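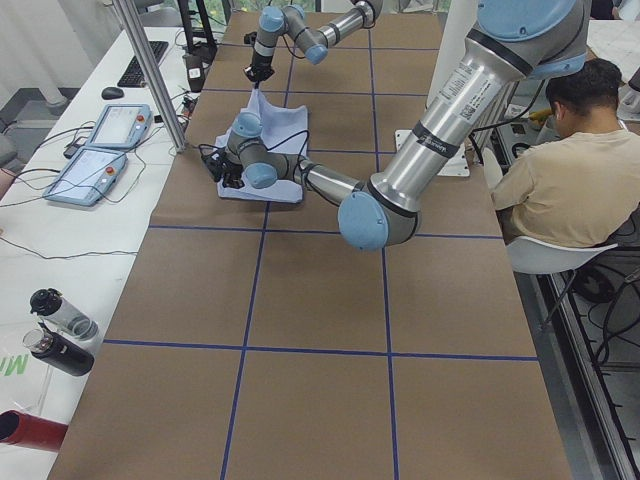
Vollham laundry service for seniors to begin in August

2026-04-10

Residents of Vollham who are over 70, or who live with a disability, will be able to have their bed linen washed and returned to their door from August. The town council approved the plan on Tuesday evening after a discussion of almost two hours.

The service will run for one year as a trial. It will cost $5 per bag, and each household may send one bag every fortnight. Pick-up will be in the Naker and Kodikara neighbourhoods first, where the last laundromat closed two winters ago. People living there must now take the bus to the town centre, and the bus does not run on Sundays.

Erasto Owino, who coordinates home support for the town, told the council that 77 households have already put their names on a waiting list. He expects the number will grow when the colder weather returns.

"Sheets are heavy when they are wet, and many apartments in Naker have no dryer," Mr. Owino said. "I have clients who wash in the bathtub – they don't like to tell their families." 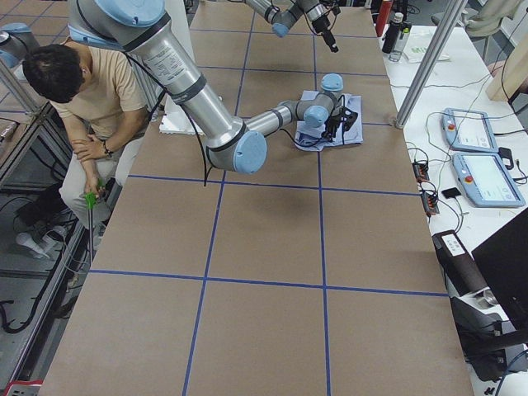
The washing will be done at the Grikell Centre, in the former kitchen on the ground floor. The council will pay for new plumbing and for two part-time positions. Drivers of the meal delivery program will collect the bags on their usual route, so no additional vehicle is needed.

Not all councillors were in favour. Two of them asked why the fee is the same for everybody, and one wanted to see the water costs before voting. A report on the costs will come back to the council after the first six months.

During the public comment period, 23 residents spoke or sent letters. Several asked if the service could also accept winter coats and curtains. For now the answer is no – only sheets, pillowcases, towels and blankets of single or double size.

Registration forms will be available at the library and at the front desk of the Grikell Centre. Persons who are already on the waiting list do not need to register again.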